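Home Workshop > Tidy Desk > Cables

Guides Projects Tools Letters About

How to tame the cables behind your desk

March 2024, by Kenta Shimada

I put this job off all winter, and I suspect a good many of you have done the same. My desk is a Grullero, the long one with the open back, and by February you could barely see the skirting board for flex. If yours is anything like it, put the kettle on, set aside an afternoon and we'll go through it slowly together.

Start by switching everything off at the wall and unplugging the lot. Yes, the lot! I know it is tempting to leave the router running so the rest of the house doesn't complain, but it is far easier to work with everything loose. Before you pull anything out, wrap a scrap of masking tape round each plug and write on it what it belongs to. "Lamp" will do. You want to be able to read it upside down and in poor light, so use a fat pen.

Lay the cables on the floor and wipe each one with a barely damp cloth, drying it as you go. Look for cracks, flat spots and places where the outer covering has pulled away from the plug. Anything doubtful goes in a box by the door and does not come back to the desk — I was sentimental over an old monitor lead once and had a week of flickering to show for it.

Now for the tray. I used a Vondis, the 700 mm one, which screws to the underside of the desk with the fittings in the packet. Hold it up first with a bit of tape at each end and sit in your chair with your legs crossed, as you really would of an evening. If your knee touches it, move it back. Mark the holes with a pencil, drill shallow ones so you don't come out through the top, and fix it firmly.

Put the extension block in the tray and then feed the cables in, thickest first. Keep the mains leads along one side and the network and screen cables along the other. When you come to loop up any spare length, make a wide, lazy loop, as big as a saucer or bigger, and fasten it with a strip of Eroren hook tape. I cut mine 218 mm long, which goes round twice with a little tail to pull. Plastic ties are all very well, but you will want to add something next month and then out come the scissors, dangerously near the flex.

Don't pull anything tight. Leave enough slack for the desk to be dragged forward 400 mm when you want to hoover, and if yours goes up and down, raise it as high as it will go before you fasten the last strap.

Then plug in and switch on, one thing at a time, peeling off the masking tape if it offends you. I leave mine on. For the network cable I like a bright colour, so that it is easy to follow by eye from the router to the desk when something stops working.

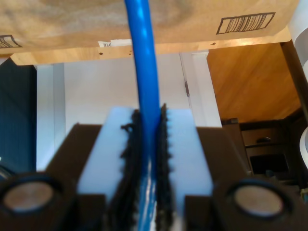
Last of all, keep 2 spare straps in the end of the tray, and write the date of your tidy-up somewhere underneath the desk in pencil. I go back to mine whenever the clocks change, with a duster and a torch, and it takes me less time than drinking my tea.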